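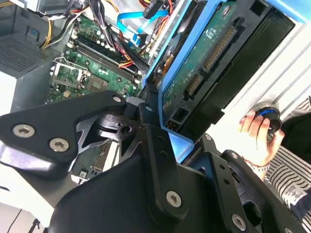
Changes to e-waste drop-off at the Stotlow depot

From 28th March the Stotlow depot will accept computers, monitors, printers and small appliances at Bay 9 only. The old cage beside the weighbridge is closed and items left there will be treated as dumped rubbish. Bay 9 is reached from the Clameck Road gate. Follow the yellow line past the green waste pad and stop before the boom.

Households may drop off up to 30 kg per visit at no charge. Loads over 30 kg are weighed and billed at the commercial rate, as are all loads from businesses, schools and clubs. Proof of address is required at the gate; a rates notice or a driver's licence will do.

Sorting at the kerb end

The January audit of the Fullstead and Stotlow depots found that mixed loads took far longer to process than sorted ones. Most of the delay came from cables tangled through other items and from batteries left inside devices. Residents are asked to do the following before arriving:

Coil cables and tie them separately.
Remove loose batteries and tape over the terminals.
Take discs, memory cards and paper out of drives and trays.
Keep toner cartridges upright in a sealed bag.

Laptops and phones with glued-in batteries should be left whole. A swollen battery must not go in the bin or through Bay 9. Tell the attendant at the gate and it will be placed in the sand drum.

Desktop computers

Desktop towers are taken complete or in parts. Steel cases, circuit boards and power supplies go to separate streams, and the boards are graded before they leave the depot.
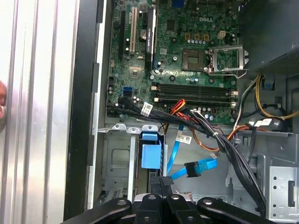
Hard drives are pulled at Fullstead and shredded in batches of 40. The depot does not issue certificates of destruction for household drives, so anyone holding tax records or client files should wipe or remove the drive first. Drives can be handed over on their own at the same bay.

Power supplies should not be opened. The capacitors can hold a charge well after the unit has been unplugged, and an opened supply is rejected by the downstream processor — this applies to microwave ovens as well.

Collection from Baidoo

Residents in Baidoo who cannot get to the depot may book a kerbside pickup. The limit is one cubic metre per household per year. Bookings open on the same date as the new bay, and the program is capped at 2000 households. Place items on the nature strip the night before, clear of the footpath, with a tarp over them if rain is forecast. Fridges and air conditioners are excluded and stay on the separate degassing list.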